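Notebook index | Previous entry | Next entry | Finishes | Glue | Odds and ends

September, hide glue again

Started the pot at 7:30 in the morning and had a usable batch by mid-morning, if "usable" covers something that smells like a barn with ambitions. Same Ferka granules as last time, soaked overnight in the fridge in a jar that Ekua has now labeled NOT SOUP in two places. She had her reasons.

The question for this round is open time. The Skurnia cabinet has a lot of small joints that have to go together in one session, and plain hot glue gels before I have found the second clamp. Kimie swears by urea. Rocío swears by warming the parts and moving faster, advice I have been getting from her on most subjects for years. So: one batch plain, one with a little urea, one with salt out of spite.

Notes on the soak. The granules swelled more than I remembered, and I had to move everything into a bigger jar at 11 at night. Next time start with the bigger jar. I wrote this same sentence in the spring, two pages before the coffee stain.

Held the pot just under the point where the thermometer makes me nervous. Plain batch gelled fast, as expected. Urea batch stayed tacky long enough to answer the phone, argue with MacDonald about the hinge delivery (891 on the invoice, 1175 on their statement, same hinges) and come back to it. Salt batch did something in between and left a whitish bloom on the scrap, so that's the end of the salt.

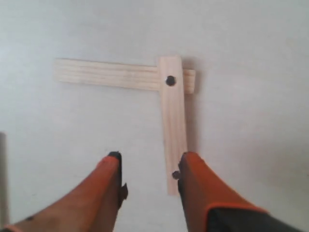 Squeeze-out is the other half of the problem. With the urea glue it stays soft long enough that I'm tempted to wipe it, and wiping it is how you get those shiny patches that only show up under finish, when the client is in the room. Dzifa leaves hers to gel and peels it off with a blunt chisel, and her panels are annoyingly clean. Pale stock with fine straight grain, like the two slats lying crossed in a T, is a nuisance for this, as any smear in the grain comes up darker under shellac. I'm going to size a few offcuts on purpose, shellac half of each, and stop guessing.

Clamp time: left the plain joints 30 minutes before touching them, then overnight. Broke two the next morning. Plain one took wood with it. Urea one let go partly along the glue line, which I don't love, but I was heavy-handed with the urea and measured it with what was later identified as Hrefna's tea spoon. Repeat with half the amount and a scale.

Also to do: ask Clekdale whether their liquid stuff has a date on the bottle. Ours has a thumbprint where the date should be. New lid for the pot. New tea spoon for Hrefna.

Contact the bench: leave a note in the tray | © the workshop notebook | Back to top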